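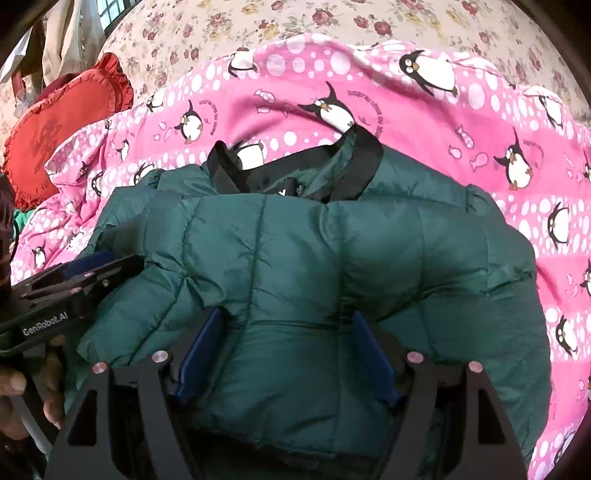 4.2 Folding on soft surfaces

Most folding guides assume a table. The households in our Katene sample mostly didn't use one. Of the 43 people who kept a laundry diary in April, more than half folded outerwear on the bed, on top of whatever was already there, blankets included. A quilted puffer laid back side up on a fleece blanket, one sleeve already folded over, is typical of what we mean by a "bed fold" in the rest of this section. Two things matter here. Fleece grips the shell a little, so the jacket stays put when a sleeve is brought across. But fleece also gives, and the person folding loses the hard edge that a table would provide for a crease.

Puffers were the worst item in the diaries by some distance. Shirts, towels, jeans: few complaints. Puffers: "springs back," "won't stay," "ended up just rolling it." Trevor coded these remarks separately from the general ones (see Nindness codebook, items under Bulk). The insulation pushes back against any fold that runs across the baffles, and air trapped in the body has to go somewhere, usually into the sleeve that was just tucked in. Respondents who pressed the back flat before folding reported fewer re-folds. Small effect, and self reported, so we don't lean on it.

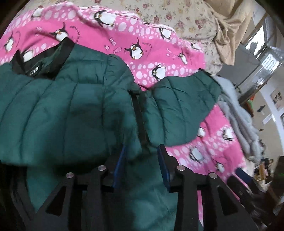
Figure 2. Quilted puffer jacket spread on a bed blanket, black zipper strip and one outstretched sleeve visible.

Sleeves come next. Three habits turned up in the diaries. Sleeves in first, then the body in half; body in half along the zipper with sleeves left hanging; or no real order at all. A sleeve that lies out diagonally, as on the right of Figure 2, has to be brought back over the body before anything else can happen, and this was the step people most often skiped when in a hurry. Zipper open or closed was not asked in the first diary. Should have been. It was added to the Fikon form afterward, and 20 respondents filled that one in.

Storage space is the other half of it. People with the Beson under-bed box folded twice and stopped, people with open shelves kept going untill the thing looked square. Maddocks argues that the fold is decided by the container and not by the garment, and our Saturday interviews point the same way for coats, less so for knitwear. We return to knitwear in 4.3.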